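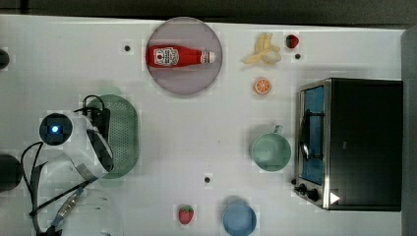 Ketchup on the plate, oven on the right, some fruit in between.

I went through the play kitchen things in November, which I had been putting off since the summer. The set lived in three different boxes and a drawer, and pieces of it kept showing up under the couch. My rule was that everything had to come out and sit on the white table before I decided what stayed.

The oven is the biggest piece and the one that causes the most trouble. It is black with a silver frame and a blue tint to the door, and it doesn't fit in any of the boxes. For a year it sat on the floor by the heater and we all kicked it. It came from Traian Barbu, whose kids had outgrown it, and I think he was glad to see it go. I paid him 10 dollars and he threw in the bananas.

The fruit is a mix. The two strawberries are different sizes, so I assume they never belonged together. The orange slice is my favorite of the lot. The mint cup and the light blue bowl get used more than anything else, mostly for soup that has no soup in it.
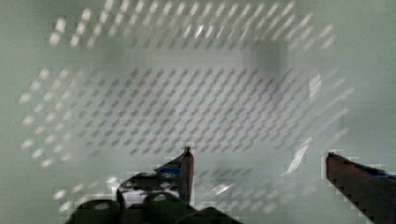 What I tried for storage

I started with a list. I use Listelora for groceries, so I made a new page in it and typed in every piece of the play kitchen, with a note on where it should go. I got to 52 entries before I got tired of it, and that was with all the little vegetables still in the drawer. The list was useful for one thing — I found out we had the same plastic carrot four times.

Then I bought bins. The first ones were from Kollura, and they were too deep. Everything small went to the bottom and the kids dumped the whole bin out to get at it. I gave those to Cornel Nedelcu for his garage, where he keeps extension cords in them.

The second try was a low shelf from Jadinus, 66 centimeters wide. I measured the wall twice and it fit with a little room to spare. The oven goes on top at the left. The dishes go beside it, stacked, with the plates on the bottom and bowls on the next layer. Food goes in two shallow trays underneath, one for fruit and vegetables and one for the rest. Nothing has a lid. I took the lids off everything because they ended up behind the shelf anyway.

The ketchup took me longer than it should have. It is a red bottle with a white cap and a Heinz label, and it is large next to the other food. Standing up, it was too tall for the trays. 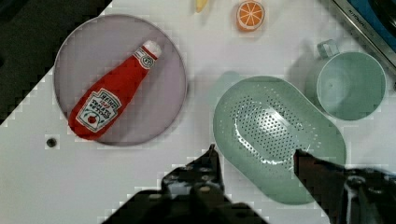

Lying down, it took up half of one and pushed the strawberries out. For now it goes on top of the shelf next to the oven, where a real bottle would probably end up in our kitchen too.

I gave away three of the four carrots and a teapot with no lid. The rest stayed. Putting it all away takes the kids until the end of one song if I am standing there, and most of the evening if I'm not. I still have the drawer to do, and there is a box marked Avram in the hall closet that I haven't opened. I believe it has more plates in it.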